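The Lostmont dark tee, after a month of wearing and folding

I bought two of the Lostmont short-sleeved tees back in July, after Randi Viklund wouldn't stop going on about hers, and I've been living in them ever since. They're thin, they're soft, they hang nicely. My question was how they'd do on laundry day, when I've got a pile to get through and zero patience!

Fresh from the basket they look like a dishrag. Cotton this light creases if you so much as glance at it, and dark colors show every speck of lint.

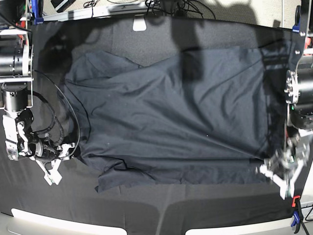
Do you need to iron it?
I don't bother. A good shake and a quick smoothing with my palms gets it decent enough for work, though Georges Masri has the same shirt and presses his every time (he irons pillowcases too).

Folding in bad light is a pain with anything this dark. I gave up one evening and bought a brighter bulb, which helped more than any folding trick. 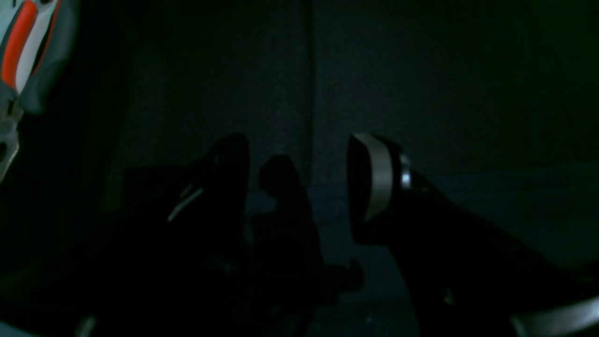
Dark on dark, hard to make out.

The neckline is my favorite part. The ribbing has kept its shape through four washes – my old Pradix tees went wavy after two – and it gives you a handy starting point when the rest is a twisted heap. Find the collar, pull the sleeves out, work down to the hem.

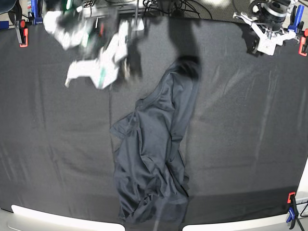
Collar at the top, one sleeve out, the rest still bunched.

Once you get it spread out, the fabric does lie pretty flat, and from there I fold in thirds and stack it in the drawer. It's slippery stuff though, so the stack leans. I'd love a slightly heavier version for winter, and a gray that's easier to tell from the navy at six in the morning.

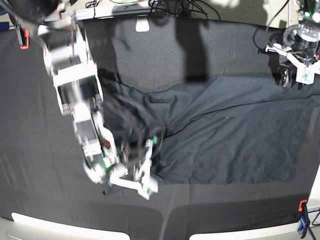

Sizing and whether I'd buy again

I took my usual medium and it fits with a little room in the shoulders. Length is good, even after the dryer. I'd buy a third one tomorrow if they brought back the green.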